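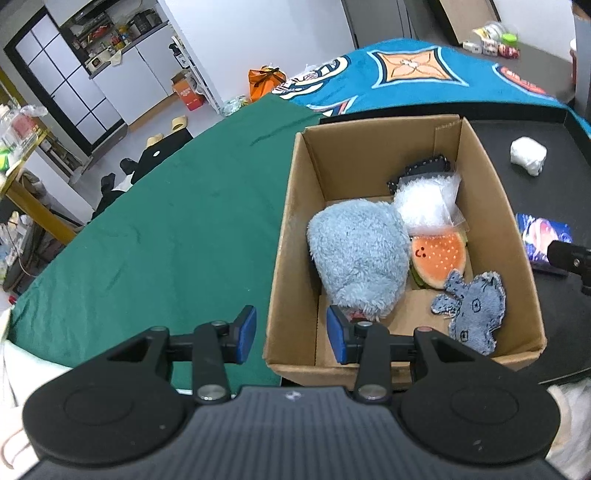 Most advice about children's toys deals with how to get rid of them. I think the better question is what they are kept in, and my answer is a plain cardboard box with an open top.

I came to this after years of buying the wrong things. When we moved to the flat in Virnumdale I bought a set of fabric cubes, then a chest with a hinged lid, then a Voltisix drawer unit with a picture on each drawer to show what belonged inside. The cubes sagged. The lid of the chest was always covered in clothes, so the toys sat on the floor next to it. The drawers worked for 2 weeks. After that there was a bit of everything in each of them, and looking for one toy meant emptying the lot.

A box has no system to break. You look down and see what is in it. A plush hamburger with a smile stitched on the bun sits beside a flat denim animal with frayed edges, and a child who wants either of them can reach in and take it. Putting it back takes the same movement the other way round. I have never had to explain this to anyone under six.

Soft toys suit a box particularly well. They don't stack, they fall off shelves, and they look miserable in a row. Put together in a heap they hold each other up. If a shaggy one hangs over the side, it does no harm.

Size matters more than people think. A big box turns into a pit, with the same few toys on top all year and everything else forgotten underneath. I prefer one small enough for a child to carry, where you can still see a bit of the bottom. When it is full, something comes out before anything else goes in. That is the only rule in our house about toys, and it is enforced by the box, so I don't have to argue about it.

I would also keep small flat things out of it. Tissues, hair clips, stickers and the little packets that come home from parties sink straight to the bottom and are crushed there. A shallow tray next to the box does for those. Ours is a Clolgate tray meant for wet boots, and it lives on the bed during the day because that is where the sorting gets done. At night it goes underneath.
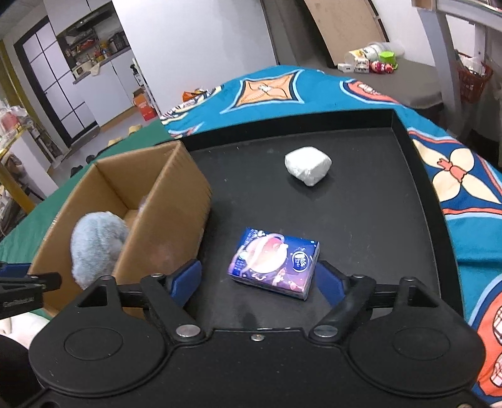
Trygve Engebretsen wrote to me after an earlier piece on this subject to say that cardboard is a false economy. It goes soft at the corners, he said, it picks up dust, and in a damp room it starts to smell, and he had thrown out 3 boxes in one winter before he gave in and bought plastic.

He is right about the damp. In a room that doesn't dry out I would use something else too. Otherwise I don't mind that a box wears out. When the corners go, everything has to be tipped out and moved to a new one, and that is when the broken things get noticed and the outgrown things get passed on. A plastic tub lasts for years and so does whatever is at the bottom of it. I emptied one for my sister last March and found a bag of dried modelling clay older than her youngest.

There is also the matter of how it looks. A brown box in a bedroom is not handsome, and visitors sometimes ask whether we are moving out. Some people cover theirs in wallpaper. I tried it on one and the edges were picked off by Sunday.

If you want to try it, take the flaps off or fold them well down, and don't write on the side. A label only tells you what was meant to go in. Put the box where the toys already end up, even if that is the foot of the bed, and leave it there.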